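Sutolgate Community Support Centre

Last updated: July

Filed under: Meetings and Minutes / Management Group

Minutes of the July meeting, held in the back sitting room at 10.30am

Chair: Emrys Craddock

Welcome

Emrys welcomed everybody and said how very nice it was to see the room so full at a time of year when so many people are off on holiday or minding grandchildren. Apologies had been received and were noted with good wishes, particularly to those who are poorly. The kettle was put on before we began, which we all agreed should become the habit.

Minutes of the last meeting

These were read through and agreed, with one small correction. The Horobets sewing afternoon was written down as starting at 1pm when it starts at 1.30pm, and two ladies had arrived early and sat in the car park. We are sorry about that and the poster has been put right.

Matters arising

The counselling room has been repainted and everyone who has used it has said how much calmer it feels. The lock on the toy cupboard is still sticking - this has been carried over again, and Emrys has promised to bring his own oil if need be. The thank-you card to the Skondetti bakery went off and they sent back a lovely note, along with a tray of rolls that did not last the morning.

Money

The balance in the main account stands at £2257. Emrys went through the outgoings and was pleased to say that the heating bill has come down now that we only warm the rooms we are using. It was felt that this sum should not be dipped into before the autumn, when the new term of courses begins and there will be books and childcare to pay for. A request for help with bus fares was talked over at some length. Several of us remembered women who had stopped coming simply for want of the fare and had been too embarrassed to mention it. It was agreed that fares will be paid back on the day, in cash, at the front desk, with no forms beyond a signature.

Drop-in and visitor figures

There were 98 visits to the drop-in over the month, a good number for the time of year. The mornings remain much busier than the afternoons. We had a long and friendly talk about whether to close on the quieter afternoons, and the feeling in the room was strongly against it, as the women who come then are often the ones who find a crowd hard going. The afternoons will stay as they are and we will look at it again after Christmas.

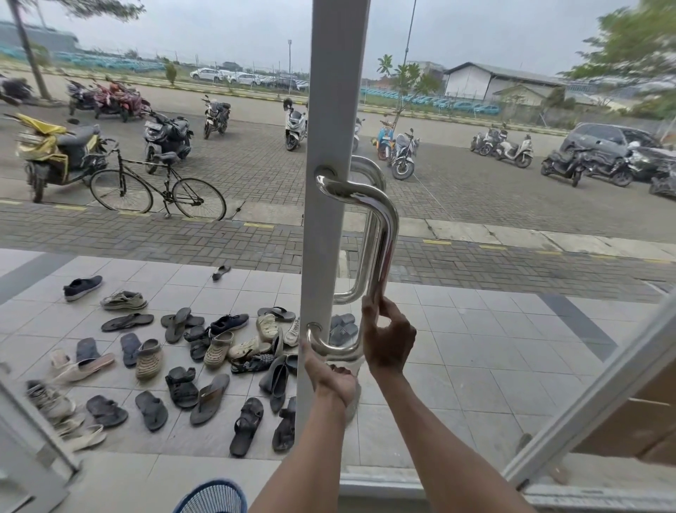
The Jondisik course, which helps women get back into work after a long break, has finished its first run and we were all delighted to hear how it went. Three of those who took part have asked to come back and help with the next one, and two have interviews coming up (fingers firmly crossed!). The part that everyone spoke of most warmly was the session on confidence, and it was suggested that this be moved to the first week. One of the group had told the tutor that the course itself was no trouble at all compared with coming in on the first morning, and there was a good deal of nodding at this. A white-framed glass door with a pair of curved steel handles may look like nothing much to those of us who go in and out all day, but it can feel like a mountain when you don't know a soul on the other side. It was agreed that for the first two weeks of each new course somebody will be downstairs from 9.15am to say hello and walk people up.

Referrals

We are getting more referrals from the housing team and fewer from the surgery. Emrys will ring the surgery to make sure they still have our leaflets, and will take a fresh bundle over if not. It was also pointed out that the leaflet says nothing about women being welcome to refer themselves. This was felt to be a real gap, and a line will be added before the next lot is printed.

Summer outing

The seaside was the clear favourite again, with the gardens second. Emrys is to get a price for a coach with a lift, and families are to be included this time. Packed lunches, please - the café last year was very dear.

Any other business

The garden bench needs a coat of something before the winter. The book swap shelf is overflowing with thrillers and would be glad of anything else, cookery especially. A request was made for a quieter hoover, and this was noted.

Thanks were given to everyone who covered the front desk during the half-term week, when we were so short.

Next meeting

To be held in September at the same time, as there is no meeting in August. Items for the agenda to Emrys, please, or leave them in the tray by the kettle.

The meeting closed at 12.10pm.

Recent items
Minutes of the June meeting
Autumn courses: how to put your name down
Horobets sewing afternoon: new start time
Getting here by bus
Drop-in opening hours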